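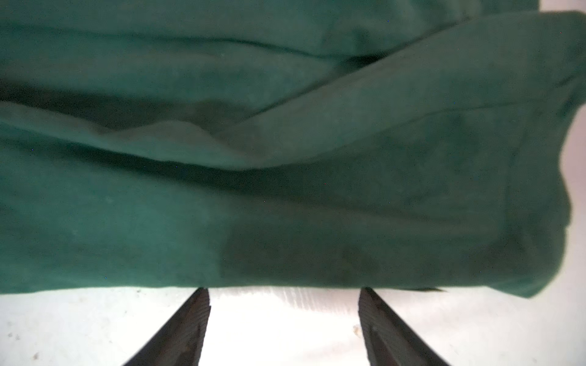

Stusodar to Open Second Wash-and-Fold Laundry in Bretthorpe

BRETTHORPE, Sunday, October 4, 2026. Stusodar, the family-run laundry and garment care company, will open its second Bretthorpe location later this month at 2416 Gendden Avenue. The new store will offer self-service washing, drop-off wash-and-fold, bedding and blanket care, and basic mending. It will employ 27 people when fully staffed, most of them hired from the surrounding neighborhoods.

The building was a shoe store for many years and then stood vacant. Stusodar signed the lease last winter. Work on the plumbing, drains and electrical service was finished in September, and the washers and dryers were put in the week after the final inspection. The front entrance has been rebuilt with a ramp and a wider door, and the parking lot behind the building has been repaved and relit. Customers can enter from the lot or from the street.

"People on the east side of town have been driving across the river to our first store with their comforters in the back seat," said Wahyudi Yusof, owner of Stusodar. "We wanted to be closer to them. A lot of the apartments near Gendden Avenue were built without laundry hookups, and the last coin laundry in the area closed three years ago. It was the right spot for us."

The self-service side of the store will have washers in three sizes, including large front-loaders that can take a king-size comforter or a full set of sofa covers. Machines will accept cards and coins. Customers who want their laundry done for them can leave it at the counter, where it is weighed, tagged and given a pickup time. Orders dropped off before 9 a.m. on a weekday will be ready the same evening. All other orders will be ready the next day.

The minimum drop-off order is six pounds. Prices are by the pound, with no separate charge for folding, hangers or fragrance-free detergent. Shirts can be returned folded or on hangers, and customers can ask for their items to be air-dried. Those preferences are kept on file after the first visit. 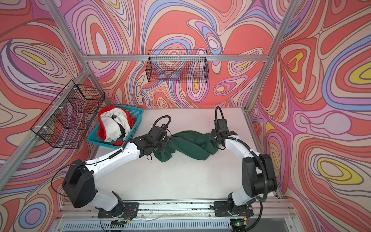
Marbled pattern on the walls, with black wire-mesh baskets mounted on them.

Blankets and bedding are expected to be a large share of the work at this time of year. At the first store, drop-off orders for bedding start to climb in the last part of September and stay high until the holidays. Fleece throws, quilts and mattress pads are washed separately from clothing and dried on lower heat. Down items are dried in more than one cycle and checked by hand between cycles, so customers should allow an extra day for them. Wool blankets will be accepted, but they are hand-washed and priced by the piece.

The mending counter will operate under the name Hidayat, which Stusodar introduced at its first store two years ago. Hidayat handles buttons, hems, split seams, replacement zippers and small patches. It does not do formal wear or leather. Most jobs can be done while a laundry order is in process, and the two are picked up together. A simple hem or a set of buttons will usually be ready in two days. Zippers take longer and depend on what is in stock.

"Hidayat started as one sewing machine behind the front desk," Yusof said. "Someone would come in with a bag of clothes, and there'd be a pair of work pants with a torn pocket in it. We'd fix the pocket. After a while people were coming in just for the pockets. The new store has a proper counter for it and good light, and the people who sew will not have to get up every time the phone rings."

Customers will also be able to sign up for monthly plans. The household plan covers four drop-off orders a month, and the bedding plan covers one full change of sheets, pillowcases and covers each week. Plans can be paused at any time by phone or at the counter. Existing customers can use their plans at either location and do not need to do anything to have their accounts moved over.

For the first month, drop-off orders at the Gendden Avenue store will be discounted 15 percent. The discount applies to laundry by the pound and to bedding. It does not apply to Hidayat mending or to wool items.

Stusodar is still hiring for several positions, including counter staff, wash-and-fold attendants, an evening shift lead and a part-time sewer for the mending counter. Experience is helpful for the sewing position and is not required for the others. New employees are paid during training, which takes place at the first store. Applications are available at the counter there. 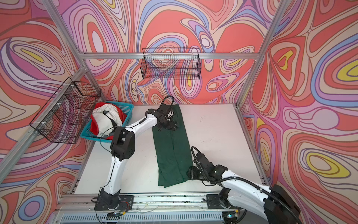 The store will be open seven days a week from 6 a.m. to 10 p.m., with the last wash starting at 8:45 p.m. The drop-off counter will be staffed until 8 p.m. on weekdays and until 5 p.m. on weekends. The mending counter will be closed on Sundays. Holiday hours will be posted at both locations in November.

Parking in the rear lot is free for customers for up to two hours. The crosstown bus stops one block north of the store. Laundry carts may be taken to the lot but should be returned to the building.

The opening day will be announced at the first store and by phone message to current plan customers once the occupancy permit has been issued. There will be no ribbon cutting, but coffee will be served at the counter through the first weekend.

About Stusodar

Stusodar is a privately owned laundry and garment care company based in Bretthorpe. It provides self-service laundry, wash-and-fold, bedding care and mending to households and small businesses, including hair salons, guest houses and restaurants. Business accounts with scheduled pickup are handled through the first store.

Contact: Stusodar Press Office, 2416 Gendden Avenue, Bretthorpe | © Stusodar. All rights reserved. | Back to top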